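Cycling has a time bonus problem and I've been chewing on it since the Ravwood race in January. Quick version because I have to be out the door.

Ravwood is a hilly week. Not a monster. The leader going into the last climb had a lead you could measure in seconds, and the rider behind him was climbing better, everybody could see it. So what did we get? A bonus sprint halfway up the valley road. Flat. Beside a gas station in Drirnthorpe. The leader's team parked itself on the front, dragged him to the line first, and from then on the chase had that much more to find. Race over, more or less, with the whole mountain still to come.

I don't blame the team. Those are the rules, they rode them well. I blame the rules.

Bonuses were supposed to make riders race. Fine idea. Seconds at the finish for the first few across, ok, I can live with it. But the intermediate ones do the opposite now. They get marked in the road book, the strong squads plan for them, and the stage goes dead for 30 miles before each one because no break is allowed to live. Then dead again after. Two bursts of effort in an afternoon and a lot of men looking at there power meters.

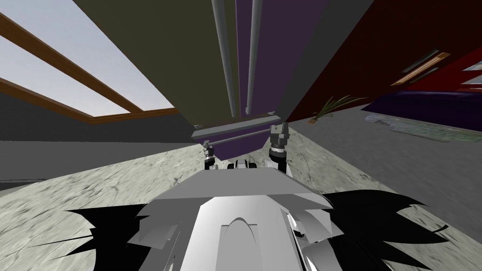
*Computer rendering: two grippers ahead of a white and pale grey robot body.*

The argument I keep hearing is television. Sponsors want action early, viewers tune in for 2 hours not five, you need something on the screen. Sure. But Volton, the sprinters' one-day race, has no bonuses at all and it's the best broadcast of the spring. Attacks go when legs are good. Wind does the rest.

And the small teams. Mahasneh sent riders up the road every single day at Ravwood and got pulled back every single day, usually about 10 minutes before a bonus line. Their jersey was on camera, I guess. Not much of a living.

What I'd do:

- Keep finish bonuses, but only on flat stages.
- Scrap the intermediate ones. All of them. Pay cash instead, and points for the sprint jersey.
- Nothing on a summit finish. If you drop somebody on a mountain you already got your time.

Someone will say the gaps at the end would be the same anyway. Maybe. Over three weeks, probably. But in a one week race a handful of seconds is the whole thing, and I want them won on a road where the other guy has a chance to anwser.

I'd also take the time at the bottom of a sprint finish more loosely, so climbers can stay out of the crashes, but that's a different column and I'm late.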